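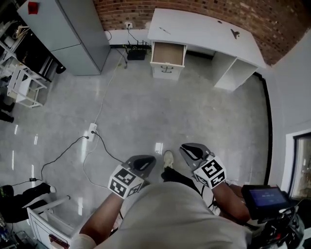 5 min read

Last updated in March

Notebook, back room at Vasbridge, morning session

Coffee first, then the desk. I've been promising to write up the back wall properly ever since we moved the bench work over from Riedl, and Cirilo Espinoza has been very patient with me about it, so I'm putting everything down while it's still fresh, even the dull parts (especially the dull parts, they're the ones I go hunting for later).

The white desk stays against the brick wall. We talked about turning it sideways so whoever sits there gets the light from the window side, and I was all for it until I thought about the outlet. The router sits on the floor under the desk and plugs in right above itself, and I like that it's out of the way of people's feet there. If we turn the desk, the router is out in the open and I will kick it, I know myself. So the desk stays and the router stays, at least until somebody has a better idea.

The drawers on the left side are the bigger job. I've left the upper one open to air out, as it smelled strongly of old tape when I emptied it. My plan is pens, labels and the small screwdrivers on top, and everything with a plug on it in the one below. Cirilo would put it the other way around because he's always after a charger and never after a pen, and he may well be right! We'll try mine for a while and see who grumbles first. The open compartment on the right is for paper only, meaning this notebook, the sign-out sheets and the Jolavov manuals, which still haven't found a home after all this time. Please don't let it turn into a second parts bin. I say this with love.

Now the cables, which is where most of the morning went. The white power strip is on the floor out in the room, with the black cable going off one way and the thin white one running back toward the wall, and it works fine there except that it lives precisely where I like to walk. What I'd like is the strip fixed to the wall panel, low down, just over the baseboard. I had a roll of the sticky-backed clips from the Urkireck order, the bag of 100, and tested 5 of them on a spare bit of panel with the cord pulling sideways. After an hour 3 had let go. I had wiped the panel with a damp cloth beforehand and perhaps didn't give it long enough to dry, so I'm not blaming the clips yet. Second try: wipe with alcohol, wait, press hard, leave overnight before hanging anything on them. Will write the result under this entry.

If they fail again we go to screws, but I'd want to ask the landlord before drilling the panels. The brick above is no good for this, too high and too crumbly around the joints, and I'd only be sweeping red dust off the desk every morning.

There's also a little black adapter lying along the black cable. I picked it up, couldn't think what it belonged to, and put it back where I found it. Whoever owns it, please claim it or put a label on it. Otherwise it goes in the lower drawer with its cousins.

Floor: swept it end to end, then a mop with plain warm water. The concrete comes up beautifully, you get the ceiling lights in bright streaks near the middle and left, and it makes the whole room feel bigger than it is. It also shows every scuff, of course. At Riedl we used a soap that left a film and went slippery near the door, so I'd rather we stuck to water here and did it a bit more often. I've put a mop in the hall closet and the bucket is behind it.

The white rack on the left I haven't touched. It wants a whole session of its own and a second pair of hands, and I'd like to get the dark table beside it cleared before we start pulling things down, or we'll have nowhere to put them. The tall gray cabinet next to it is fine as it is. I did think of moving it closer to the desk but it's heavy, and the red tag on top is handy for telling visitors which cabinet we mean.

Things to buy, next time anyone is out: alcohol wipes, a longer extension cord (white if they have it, to go with the panels), a divider tray for the upper drawer, and label tape. We're through the last roll. I did look at the box of 1,000 printed labels in the Urkireck catalog and talked myself out of it, we'd be sticking them on our lunches by summer.

Cirilo, I've left the pen on the desk for you to add your own notes. Drawer arguments welcome.

3 comments · 5 shares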